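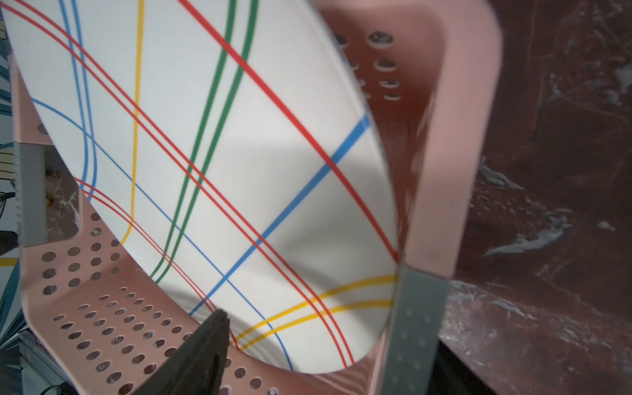 Mum always said the stripy plate had to be washed last and dried first, and I'd been in her kitchen more than twenty minutes before I caught myself obeying her. She'd been in Avska Lodge since September, with her own telly and a view of the car park, and there I was at her sink on a Friday night doing as I was told.

Hywel wanted the plate. So did I. My brother and I had divided up a whole house without a cross word – the beds, the piano, 37 jigsaws with (we hoped) all their bits – and then we got down to one big white plate with coloured lines running all over it and both went a bit quiet.

"You don't even cook," I said.

"I eat," said Hywel.

He reckoned the blue lines were rivers. When we were kids he used to drive his peas along them, stopping for fuel at the yellow ones, and if a pea fell off the rim it was dead and he wouldn't eat it. I'd forgotten that. What I remembered was the trifle sliding off at Christmas, and Dad scooping it back on with a dustpan and serving it to Auntie Dwynwen, who had seconds!

The pink dish rack I could have for nothing, he said. Very generous. Mum bought it in 1978 or said she did, though she also said she'd met Dad on a ferry, and he told everyone it was a bus.

So we rang her. It was nearly nine and she was cranky about missing her programme.

"Which plate?" she said.

"The stripy one, Mum. The good one."

"Oh, that thing. I never liked it. It came from your father's mother and the colours put me off my dinner. Give it to Seren next door, she's always admired it."

Hywel looked at me. I looked at the tea towel.

"Righto, Mum," I said, and hung up, and he went out to the car to find the newspaper and I got the bubble wrap. He has it until Easter. Then it's my turn, and if Seren asks, we broke it.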